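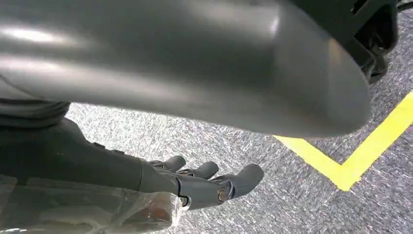

I've got a 2000 Manalo coupe with the original Resitz front seats, and the foam in the driver's side has given up. The frame is fine and the slider works. I want to either rebuild it or swap both fronts for a pair of Grellico seats that a shop in Berngate will sell me for $867. If I go with new ones I'd have them in a dark gray like that curved plastic, somewhere between matte and satin, to go with my dash. The car is mostly stock and I'd like to keep it fairly stock. Has anyone done either job on this car?

— slowcoupe, Mar 12, 2021

brakedust71
Rebuild. The Resitz frames are good and they are the right height for the car. I did mine in January. New foam for the base, kept the old cover, and it took me one long Saturday's worth of hours spread over several evenings. The worst part is the hog rings. Buy the proper pliers.

slowcoupe
Where did you get the foam? Everything I find is for the sedan, and the bolsters are a different shape.

brakedust71
Upholstery shop cut it from a block using my old one as a pattern. Sedan foam will go in but the cover wrinkles at the front edge. I tried it first and took it back out.

northlot
I'm going to disagree. I rebuilt mine and two years later the back foam went too. If you do the base you should do the back at the same time, and by then the price is getting close to the Grellicos. Those also have lumbar support, and the factory seats in that trim don't.

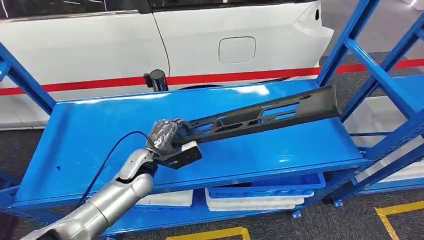

gravelroad
Check the seat height before you spend anything. I had the Grellicos in mine and they sit higher than stock on the adapter rails. I'm six foot two and my hair touched the headliner. I sold them and went back to the originals.

northlot
I'm five foot nine so I never noticed. Fair point though.

slowcoupe
I'm six foot even, so that could be a problem. Is there a lower rail?

gravelroad
There is one, but you lose the height adjustment and you have to drill. I wouldn't drill the floor of a clean coupe. Also look at the side airbag plug. Some of the 2000 cars have it and some don't. If yours does, leave the original seats in and stop there.

slowcoupe
Just went out and looked. There is a yellow plug under the seat, and an airbag tag on the side of the backrest.

brakedust71
Then it's a rebuild. Disconnect the battery and let it sit before you unplug anything. The four floor bolts are 21 ft-lb on the Resitz slider according to my sheet, but check yours against the manual for your year.

northlot
That doesn't sound right for a seat bolt. It's much too low. Are you sure that isn't the number for the backrest hinge?

brakedust71
Went and looked. You're right, hinge. Don't use that on the floor bolts — get the number from the manual.
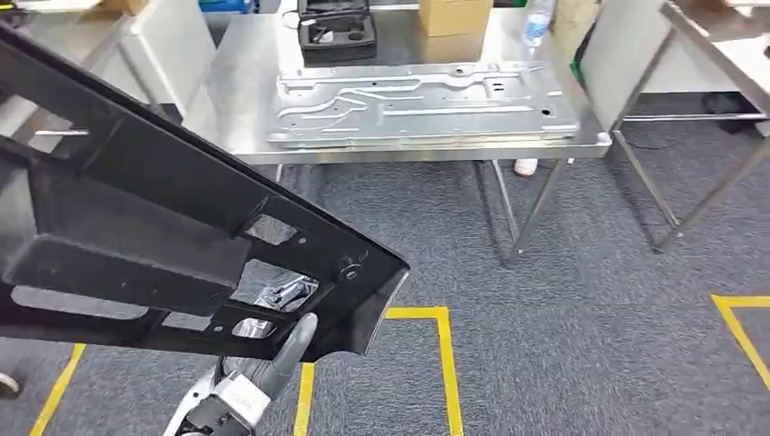
Black molded plastic part with a round fastener near one end.

slowcoupe
Thanks, all. I have the manual and will use that. I'm going to pull the driver's seat first and do base and back together. The passenger side is barely worn and can wait. Does the trim on the outer side have to come off before the cover will slide up?

brakedust71
Yes. One screw at the rear, then it pulls forward. Go easy on the front clip.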